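Screwdrivers, one bin

Posted 8/8/26

I have been sorting the hand tools at the Conthorpe unit since April. The sockets took one evening. The screwdrivers have taken the rest of the time, mostly on account of how many there were: 81 when I emptied every drawer, of which 18 had tips too rounded to hold a screw.

The old system was a wall rack with a hole per driver. It works if everyone puts the tool back in its own hole. Gervásio does. I don't, and after a month the rack held whatever had fit.

Current system is open plastic bins, one per type. Slotted in one, Phillips in another, Torx in a third, and a fourth for anything with a damaged tip until I regrind it or throw it out. Deep bins are better than shallow ones for this. A driver dropped into a shallow tray rolls to the far side and ends up under the others. In a deep one with a flat floor it lies still, and the raised rim gives you something to grip when you pull the bin off the shelf.

A few settings that have held up:

Bins go with the short side facing out. You lose some view of the contents but fit more bins per shelf.

Handles toward the front. With mixed orientation I was picking up blades.

No foam inserts. I cut one from a Droma sheet, 468 mm long, and it collected metal filings within a week.

Stubby drivers get a separate box. They vanish under full-length ones.

Thaís Pimentel asked in the comments on the last post whether color coding the bins is worth it. For four types, no. I would start at seven or so. I label the short side with a paint marker and leave it at that - the label wears off on the corner where the thumb goes, so write it in the middle.

Next job is the hex keys, which are in a coffee can.
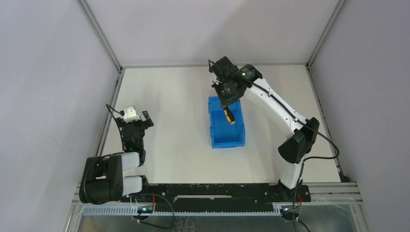

The can holds metric and inch sizes together, so the first pass will be with calipers. I'll post the bin layout once the inch set is complete. It is missing two sizes at the moment.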